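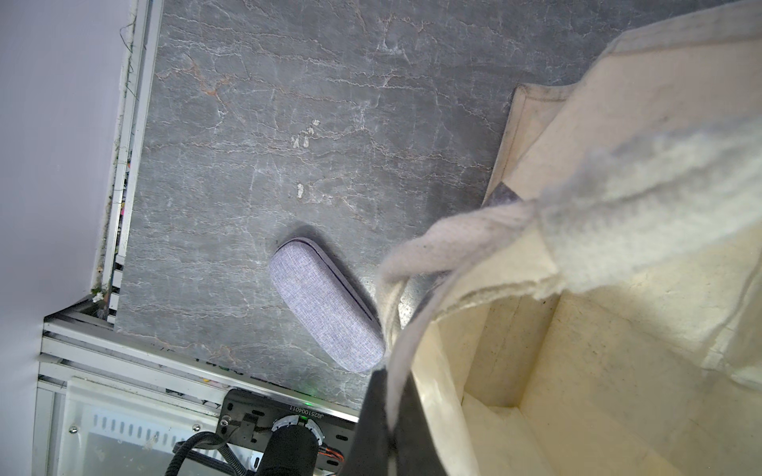 Sitting Through the Credits: notes for the Friday talk
By Bram Willems
December
14 comments | 30 shares

Start before they've settled. Ask who stays for the credits. Wait. The ones with their hands up are mostly lying, but thank them.

Opening story: the Vadard, back when it was still one screen and a popcorn machine that tripped the fuses. I was the usher. My job at the end of a film was to stand by the door with a broom and look patient. I learned to hate anyone who stayed. I have since become one of them.

Short history. Old pictures put the names up front, a card or two, maybe a dozen people, and then "The End" and everybody out to the parking lot. Don't go into union agreements. I did that last year and lost the back rows.

Then the numbers. Ho-yin Lau and I sat down with two films from our own shelf and a pencil. The first was "Bosman," the small one about the ferry pilot: 581 names. The second was "Pastov," with the flood and the collapsing opera house: 1749. Pause here. Mention that Ho-yin recounted and got the same, and that we then didn't speak for the rest of the evening.

(If someone asks whether we counted the caterers: yes. If someone asks about the babies born during production: also yes, argue with Ho-yin.)

Main point, say it slowly. Credits are the only part of a big film where the pace is set by paperwork. The music knows this. Play the clip from "Preltach," where the composer runs out of score with almost 100 names to go and simply starts over from the main theme. Let it run until somebody laughs. Someone did in rehearsal, though it was my wife.

CHECK THE SOUND FIRST. The cable is the short one.

Next, the scene after the credits. Be fair. It got people to stay. It also got them to stay while looking at their phones, so the best boy is no better off. Explain best boy. Don't do the joke.

Skip this bit if we're past 8:30: television, and the box in the corner that shrinks the names to a stamp and offers you a baking show. I have feelings about the box. Keep them to a minute.

Close with the last line of the "Bosman" credits, which thanks the pilot's dog by name and spells it two different ways. Lights up, questions. Ho-yin has the microphone and should not be given the floor.

Chairs go back along the left wall.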